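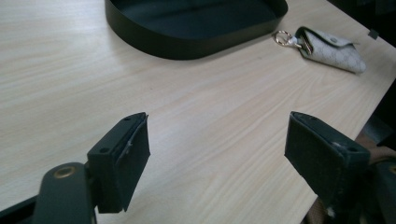
**Čestmír Vaněk**
*Maintenance planner and occasional contributor*

The open day at Nilavex was scheduled for forty minutes per group. Bednárik had been given the second group and a badge that said VISITOR 85.

He had come from Brabec by the early train with one question, written on the back of the invitation. The invitation was dated August 2025 and promised a demonstration of manual teaching for household tasks. The question was what a household task cost.

The engineer, a woman named Sadent on her badge and something else when her colleagues called her, read out the procedure. The operator would work with a gripper in each hand. The objects were a key pouch, a strap with a clasp, and a stand with a tray at its base. Keys and pouches went on the pegs. Whatever did not hang went in the tray.

"Tolerance?" Bednárik asked.

"On the peg or off the peg."

He wrote that down. In Zatov he had run a press line for 3298 shifts, and no customer had ever accepted a tolerance of that kind.

The operator squeezed the left trigger once, then the right. He was young and did not look at the visitors. The finger pads were dark green and scuffed along the edges, and Bednárik, who had replaced a great many pads, looked at those before he looked at anything else. The wear was uneven. He considered mentioning it and decided it was outside the scope of the visit.

"How many repetitions so far?" he asked.

"For this task, 2192."

"And how many do you need?"

"Another 400. Then we evaluate."

"And if the evaluation is bad?"

"Then we need more." She turned a page. "Please stay behind the rail during the cycle."
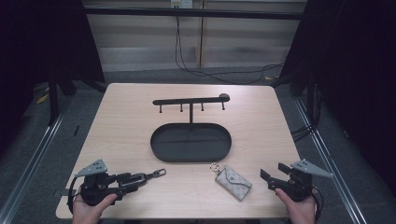

## Second cycle

The strap was in the left jaws, with the clasp toward the stand. All four pegs were free. Bednárik found that he had chosen one, the second from the left, and was annoyed when he could not say why.

At home there was a nail beside the door. Radomír, his wife would say — she used the full name only for faults — the keys. He would hang them on the nail without looking. He had never been asked to do it slowly, or to do it 400 times for somebody's evaluation.

"Does he choose the peg?" he asked.

"The operator? Yes."

"On what basis?"

Sadent checked the procedure. It was two pages long, stapled, and she read both of them.

"It isn't specified," she said.

The operator moved his left hand toward the bar. Bednárik put his pen away and waited behind the rail with the others.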